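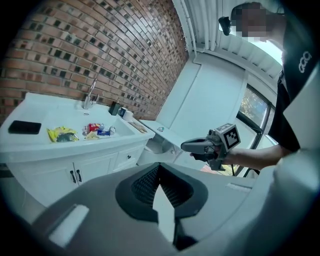
Every few months somebody shares the claim that you should let the tap run for a full minute each morning before you drink from it, and every few months I find I don't believe it in quite the same way as the time before. The advice has a grain of sense in old houses with lead pipework. What I doubt is the version that has spread since, in which all water that has sat overnight is somehow bad for you and the cure is to pour a lot of it away. A chrome tap with a curved spout, like the one behind the basin there, tells you nothing at all about the pipe feeding it. You could have new copper behind the wall or you could have something the Victorians put in.

I live in Skirngate, where a good many of the terraces are old. Ours has 1846 cut over the door, though I have my doubts about that as well, as the house next door is plainly the same build and claims a different year. When we moved in I paid for a proper test. One sample first thing, before anyone had so much as flushed, and another after the kitchen tap had run for a bit. The first came back slightly higher for lead than the second, both well inside the limit. So there was a difference, and it was a small one, and I have never managed to get anyone on the local forum interested in that result. They want it to be poison or they want it to be nonsense.

Then there are the filter people. A jug from Karaca's range (the firm in the Tedwood retail park, they do softeners too) came through the door as a leaflet last December with the line "removes 97 per cent of impurities". Of which impurities? Measured how, and starting from what? I rang and asked. The man was perfectly pleasant and read me the leaflet. I asked if there was a test report and he said he would have it emailed over. It is now well past Easter.

I did borrow one of their jugs from my sister for a fortnight. The water tasted different, I'll give them that. Less of the swimming baths about it. But so does water left in an open jug in the fridge overnight, and that costs you a jug. I tried both on the family without saying which was which and the fridge jug did just as well, for what a kitchen table trial is worth. The cartridges are £21 for a pack and you are meant to change them every month. Left longer, they can apparently grow things, and then you would be adding something to the water you had paid to clean.

Bottled is worse for claims. The one I keep seeing is Risitz, with the mountain on the label and 5 different minerals listed as though we should be grateful. My tap water has minerals in it too. Ask my kettle.

What I would do, if you're in an old house and worried, is ask your water company what the pipe from the street is made of. Ours told me over the phone, and it took a single call. The bit on your side of the boundary is your own business, so look under the stairs or wherever it comes in. Dull grey and soft when you scratch it – then yes, worry a bit, and get a test. Otherwise I can't see what the morning minute is for.

I still run it for a few seconds in summer, mind you. I like it cold.

Last updated: Thursday

Search this blog
Type and press enter

Contact | Copyright, all rights reserved | Back to top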